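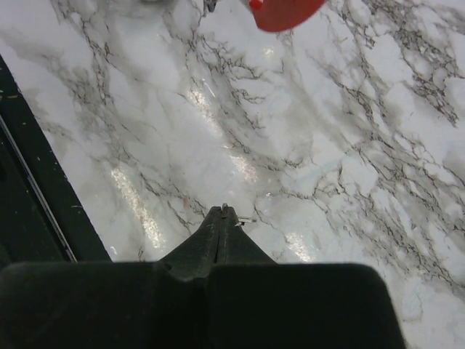

Vol. 2, p. 527

MARBLING (DECORATIVE)

Marbling, in the decorative sense, is the imitation of veined stone on another surface by means of paint, dye, ink or printing. The term covers painted woodwork and plaster, marbled paper, and the printed patterns used on modern worktops, tabletops and floor coverings. In the building trades it is often called faux marble. Scagliola, a coloured plaster polished to look like stone, is usually treated as a separate craft.

History

Painted imitations of marble are known from the ancient world. Roman houses had plaster walls divided into panels and coloured to suggest stone that would have been costly to bring in. The practice continued in churches through the Middle Ages and became common again in the seventeenth and eighteenth centuries, when columns, altars and chimneypieces were often painted where the real material was too heavy or too dear.

In the town of Sovska the parish accounts for 1296 record a payment for "stone colour laid upon the timber posts". Local writers have taken this as an early mention of marbling, although the entry may refer to a single flat coat of grey. The posts themselves were lost when the nave was rebuilt.

Painted method

The painter begins with a smooth ground, normally an oil or eggshell paint, rubbed down between coats. A thin layer of glaze is spread over it and moved about with a rag or sponge while it is still open - that is, before it starts to set. This gives the clouded areas. Veins are then drawn with a fine brush or a feather, held loosely so that the line shakes and changes width. A soft-haired brush is passed over the work to blur some of the lines. Varnish is applied last, in two or more coats.

Veins in most real marbles follow a general direction, with smaller lines branching off and joining up again. Beginners tend to space them evenly or to cross them at right angles, and the result looks like a net. Trade manuals advise working from a sample of stone.

White marbles

White grounds with grey veins are the most widely copied. Names used for the different sorts vary from one supplier to another. Broadly, a fine, soft grey vein on a pale ground is sold under names connected with Carrara, and a bolder pattern on a whiter ground as Calacatta or Statuario. The same names are given to printed goods that contain no stone.

Printed patterns

Printed marble patterns came into general use in the twentieth century. An image of a slab is printed on paper or film, which is then bonded to a board and sealed under a clear layer. Early patterns were short, and the repeat could be seen on a long counter. The Atance pattern book lists the length of repeat for each design, the longest being 800 millimetres. Its later supplement gives white grounds in both gloss and matt. Gloss shows the depth of the pattern better but also shows finger marks and reflections from ceiling lights.

Care

Printed surfaces are wiped with a damp cloth and mild soap. Scouring powders dull the top layer. Varnished paintwork should be dusted and only lightly washed, and worn patches can be glazed and varnished again. Unlike real marble, neither is etched by lemon juice or vinegar in ordinary use.

See also: Graining; Scagliola; Terrazzo; Trompe l'oeil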